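3 min read

Up at 6 to get the bread in before the kitchen got hot. The new flour from Tredcombe takes more water than the old one, so I went up 10 grams and then another 10. The dough was still stiff. I left it under a towel and walked down to the mill road while it rose.

The creek is low for August. Someone has pulled the boards off the Visser barn on the north side and you can see right through to the field. I don't know if they mean to fix it or take it down.

Back by 8. The loaf had spread more than it rose. I baked it anyway, 38 minutes with the lid on and 10 with it off. Good crust, tight crumb near the bottom. I think the starter is tired. I fed it 50 grams of rye and put it on the shelf over the stove - it likes it there.

The bakery in Kevitz wants 200 rolls for the fair and I said yes before I thought about oven space. I can do two trays at a time. That means starting the night before and sleeping in pieces. I wrote to Dimo to ask if they still rent out the deck oven, no answer yet.

Soup for lunch, with the heel of the loaf. It was better than it looked.

The clear box with the beige trim was out on the white board in the afternoon.

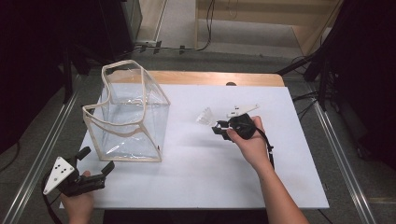

Comments

I had the same trouble with that flour. Let it sit an hour before you add the salt.

Is the Visser barn the one with the green door? Sorry to hear it.

200 rolls! Freeze half the dough.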